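Can a Robot Pour You a Drink Yet?

I have been following household robots for long enough to have been let down by them many times, so please believe me when I say I'm more excited this year than I have been in a decade. And the thing that got me there is juice.

My friend Stela Zamfir runs the breakfast room at a small hotel in Pudside, and last December she let me tag along for a week of mornings. I wanted to see which parts of her job a machine could take on. We both guessed wrong about nearly all of it. She thought the hard part would be carrying plates. I thought it would be eggs. What we ended up talking about for most of the week was the drinks table, which I would have called the easiest job in the building!

Think about what you do when you fill a glass from a dispenser. You pick up something slippery and breakable, and you squeeze just enough. You slide it under a spout, keep it level, work the tap with your other hand, and watch the liquid climb. You let go early because a bit more always comes down. Then you carry the thing away without sloshing. A four-year-old can nearly do it (my niece can, with a towel standing by). For a machine, almost every piece of that is a research problem.
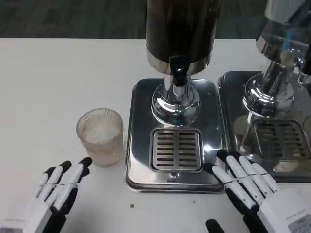

Glass is hard for cameras to begin with, and so is polished steel. A shiny base throws back a bent little copy of the whole room, and a depth sensor can take the reflection for a solid object or miss the real surface completely. People get around this without noticing. We know what a glass is, we've held thousands, and our fingertips tell us the rest. Robot fingertips are only starting to tell their owners anything useful, and I think that's where the best work is going on right now.

Five years ago most of the demos I saw used a two-pronged gripper and a plastic cup that could survive a fall. Now I keep seeing hands with proper fingers, two of them working together, trying it with real glassware. That matters a lot, as a kitchen is built for hands. Nobody is going to swap out every tap and cupboard knob in their house to suit a robot, and they shouldn't have to.

So, can they do it yet? On a good day, with a tidy table and a cup it has met before, I'd say yes. In Stela's breakfast room, no. She serves 300 drinks on a busy morning, and between seven and nine somebody is always reaching across somebody else. Cups get left upside down, or with a spoon in them. Her coworker Nelu Ilie can clear a jam at the juice end while answering a question about the bus, and I don't expect to see a machine do that soon.

There's also the matter of how often it has to be right. Lucian Lungu, who used to fix packing machines and now argues with me over lunch, likes to remind me that a robot that succeeds 99 times in 100 would still botch three of Stela's drinks before nine o'clock. Over a month of busy mornings that's a lot of mopping. He's right, and I wish more of the people posting videos would tell us how many tries they took.

But look at which mistakes are left! The old failures were total. The arm stopped, or it crushed the cup, or it poured confidently onto the table. The ones I hear about these days sound like a trainee's: a glass set down slightly off center, a pour stopped a finger too low. Those are mistakes you can practice your way out of, and practice is the one thing a machine will do all night without complaint. Give it 4,000 pours and then move the tray a few inches. I'd love to see how it gets on.

I'd put drinks well ahead of laundry, by the way. A glass keeps its shape. A fitted sheet never has.

My own guess is that we'll see robots refilling and wiping down drink stations in quiet places first, office kitchens and late shifts, with a person close by. Homes will come later, and slowly. Stela says she'd take one tomorrow if it would scrub out the drip trays, a job she has disliked for as long as I've known her. I asked whether she'd trust it with the glasses too. She said she'd start it on the plastic ones.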